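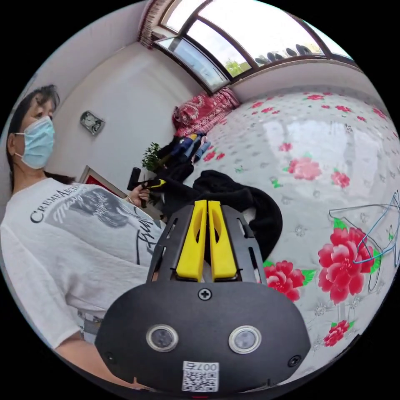

Hello all, I write again about the stone carrying race in Trerthorpe, because the result is now shared so much and I think many people read only the headline. I was at the finish line and I can tell you what I know. First, please do not look for the winner's face on the internet. She works in an ordinary job and has no wish to be famous. People in a white T-shirt and a light blue face mask, with the hair pulled back, you can meet in any workplace, and any one of them can be a person who runs up a hill with a heavy stone on the shoulder. I like this thought very much. We do not know who is strong.

Somebody wrote in April:

> I saw the clip from Trerthorpe. 60 seconds for the
> whole hill is impossible with a stone. The course record
> stood for 19 years and the old champions were farmers who
> trained all winter. Either the hill was made shorter or
> the stone was lighter. Has anyone from the Enik club
> measured it?

I understand the doubt, and I had it too. So I asked the Enik club, and they sent me their notes. The course was measured with a steel tape in the morning, before the first start. It is the same course as always, from the well to the chapel gate. The stone was the Zamow stone, the one with the iron ring, and it was put on the scale in front of the runners.

What is different is the ground. Until last year the upper part was loose gravel, and everybody lost time there. Now it is grass. In my opinion this explains maybe 3 seconds. The rest is the woman.

Please compare also with the Zúñiga race, where they use a similar stone on a flat road. There the best 8 runners all improved their times this season, and no one said that the road became shorter.

One thing I could not find out is whether the club will keep one list of records or start a new one for the grass. For me it would be fair to keep both. If some member of this list has the old result sheets from the gravel years, I would be thankful for a copy. Paper is fine, I can type them myself.

With kind greetings from Trerthorpe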